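The Practice of Silence in the Early Monastic Rule

Among the disciplines that shaped the first Christian communities of the desert, silence is perhaps the one most often misread by modern visitors to a religious house. It is commonly taken for a prohibition. The older writers treated it as a form of attention, and they gave it a place beside prayer, manual work and the reading of the psalms.

The earliest settlements were small. A monk might live alone through the week and join his neighbours only for common worship and a shared meal. Speech was permitted on such occasions, and the sayings preserved from the period are for the most part short answers given to a younger man who had walked a long way to ask for a word. The elder would often decline to add anything further.

As the communities grew, custom required a written form. Rules were drawn up which set apart the hours of night for complete quiet and asked for restraint at table, where one brother read aloud while the others ate. Signs made with the hand came into use for bread, salt and water, and in some later houses these signs grew into a considerable vocabulary. 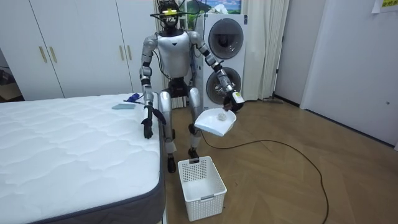 Filed under: Faith and Tradition

I was reminded of this history in March, during a retreat of 2 nights at the guest house in Irville. The day began before dawn with the psalms, and no conversation took place until the midday meal had been cleared. Walid Karam, who led our group of 30, offered a single instruction on the first evening, namely that we should listen to the reading as though it would not be repeated.

Several participants found the first morning difficult. By the second, the pauses between the verses had become the part of the office to which I looked forward most.

Readers who wish to study the subject further may begin with the collected sayings of the desert fathers, which are available in several reliable translations. My notes on the night office and its psalms will follow in the next entry.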